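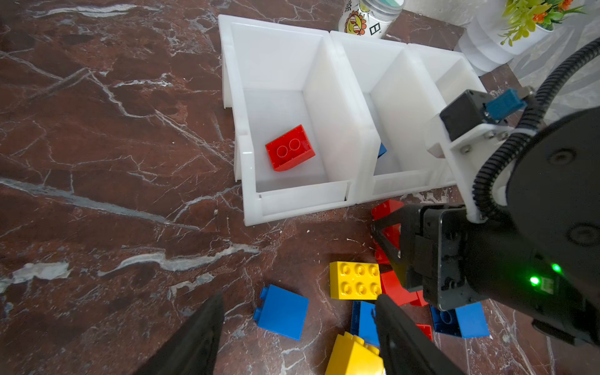 Niltstead Two-Arm Teaching Kit

If you've ever shown a child how to tidy up by doing it alongside them, you already have a fair idea of how the Niltstead works. You take hold of the two hand controls, the arms follow your movements, and the kit records everything as you go – every reach, every pinch, every small change of mind.

We suggest starting with toy bricks and a few open bins, sorting by colour. It's a friendly first job, and a bit harder than it looks! Bricks land on their sides, they hide behind one another, and you soon learn to slow down before you close the gripper. Take your time, and if you fumble one, just pick it up again and carry on. Nataša Đorđević, who wrote our starter guide, likes to keep those recordings along with the smooth ones.

What comes with it
Two arms with parallel-jaw grippers
Two hand controls
Wrist cameras and all cables
Printed starter guide, updated March

Set-up takes 4 steps and suits any sturdy table or bench. The recorder holds 1,000 practice runs before you need to move them to your own computer.

Price: $2,245, with delivery from our Grusley workshop in 6 business days. Questions about your bench or your task? Ask for Kaede Katayama at Brerkico, who is always glad to have a chat.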